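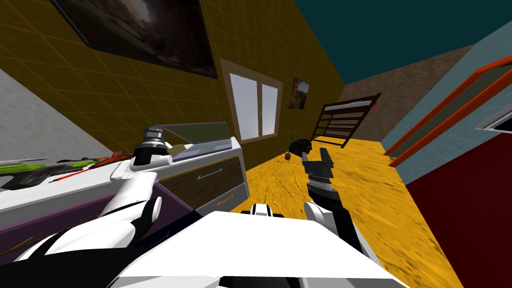
What is Hollemari used for?

It is used to practice and test household jobs for two-armed robots in simulated rooms, before any real arm is switched on.

Hollemari is a simulation kit for home robotics, made by the software company Flisier. It bundles a library of furnished rooms, a two-armed robot model, a set of ready-made tasks and a recorder that saves everything the robot sees and does. The kit is sold to small labs, college courses and serious hobbyists, and it has won a loyal following among people who want to get a robot moving on the first afternoon. The current release is Hollemari 2.

Background

Flisier began as a maker of room-planning software, and the first Hollemari grew out of its furniture models. Early users liked the rooms but complained that drawers were solid blocks and doors were painted on the walls. The second release was rebuilt from the physics up. Drawers slide, lids swing on hinges with a setting for stiffness, and small items have weights that can be edited in a plain text file. It came out in March after a long public test, and it remains the version most people mean when they say "Hollemari".

Rooms and objects

The library holds 114 rooms and 765 movable objects. Rooms are put together by a tool named Yeo, which takes a floor plan and fills it with furniture, wall finishes and clutter. Yeo is easily the most fun part of the kit! A single plan can be turned into a sober gray kitchen or something with purple cabinets and a mustard wall, and a robot trained on one can be tried in the other within minutes. Colors, surface patterns, framed pictures and lighting can each be locked or left to chance.

The wild color schemes have a serious use. A control program that has only ever met white kitchens tends to lean on the whiteness, and it may lose track of a drawer handle as soon as the paint changes. Mixing up the finishes is a well-known way to make vision programs sturdier, and Hollemari makes it a matter of moving a slider.

Robot model and cameras

The standard robot has two arms, each ending in a two-fingered gripper. Arm length, joint limits and finger width can be changed, and users may load a model of their own if it is written in one of the common robot description formats. Both arms can be driven at once, from a script, a game controller or a pair of hand-held trackers.

Cameras can be placed anywhere in the room or fixed to the robot itself. The usual setup pairs a wide view from the body with a close view from each wrist. Wrist views take some getting used to, as the whole room swings when the arm turns, and large surfaces can fill most of the picture at short range.
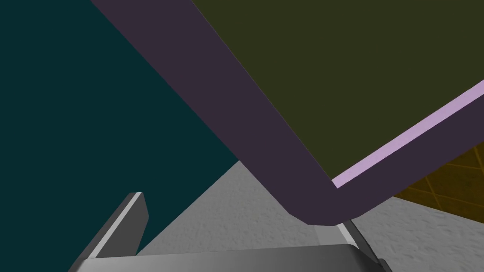 For that reason the recorder stores joint positions along with every picture, so that a confusing moment can be matched to the exact pose of the arm. Depth and object outlines can be saved as well. Playback is smooth, and a run can be paused, rewound and viewed from a camera that was never part of the original setup, a feature that teachers in particular praise.

Tasks

Nine tasks come with the kit, among them opening a drawer, closing a laptop, moving a plant and clearing a counter. Each has a written goal, a random starting layout and an automatic check at the end. The check is strict: a drawer left open by a finger's width counts as a miss. New tasks can be written in a short script, and the manual walks through the process with great patience. 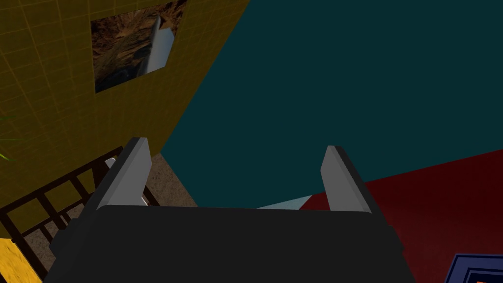
Wrist-level view of an open gripper, with a tiled yellow wall and a dark lattice railing to the left.

Flotia service

Flotia is the paid online side of Hollemari. It runs many copies of a room at the same time and sends back the recordings, which is a great help to users whose own computer can handle only one. Shared rooms and tasks are also traded there, and a fresh pick of user-built rooms goes up every Sunday. An account is optional, and all the basic functions of the kit work offline.

Reception

Reviews of Hollemari 2 have been warm. Writers have singled out Yeo, the clear manual and the quick setup, and several have called the drawer and hinge behavior a delight after years of stiffer tools. The flat, simple shading draws mixed comments. Some users would like more lifelike surfaces, while others are happy to trade them for speed on an ordinary laptop.

Common complaints concern soft items. Towels and clothing are left out of the object library, and liquids are not simulated at all. Flisier lists cloth as a planned addition and has given no release date for it.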